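The Long Soundcheck

My favorite hour of any concert is one most people never get to hear. It comes late in the afternoon, when the room still smells of floor cleaner and somebody is hitting the same drum over and over, and the band hasn't decided yet whether it's in a good mood.

I spent a whole August of those afternoons at the Grodura, a 200-seat hall that used to sell carpets (you can still find the odd tack in the balcony if you sit down carelessly). Zsófia Bodnár has run the sound desk there long enough to know which row swallows the bass, and she walks the room during every check, all the way to the back wall and around again, humming to herself.
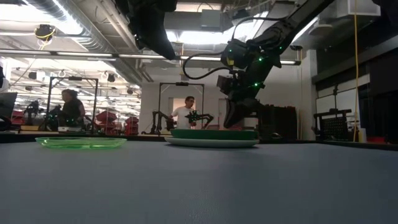
The night I remember best belonged to Peltero, a four-piece with two guitars, a cello and Wiremu Tawhiri on drums. They had been given 30 minutes to check and used nearly all of it on one song, a slow one, because the cello kept ringing at the top of the chorus. Zsófia moved the monitor maybe a foot. Wiremu swapped his sticks for brushes. Then they played it through, start to finish, for me and the bartender, and oh, it was lovely!

"You play looser when the chairs are empty," Wiremu told me afterward, packing up his cymbals. "Then the doors open and you spend three songs trying to get back there."

They did get back there, as far as I could tell, somewhere in the second half of the set. The slow song came next to last. I was standing by the back wall where Zsófia had told me to stand, and the cello didn't ring at all.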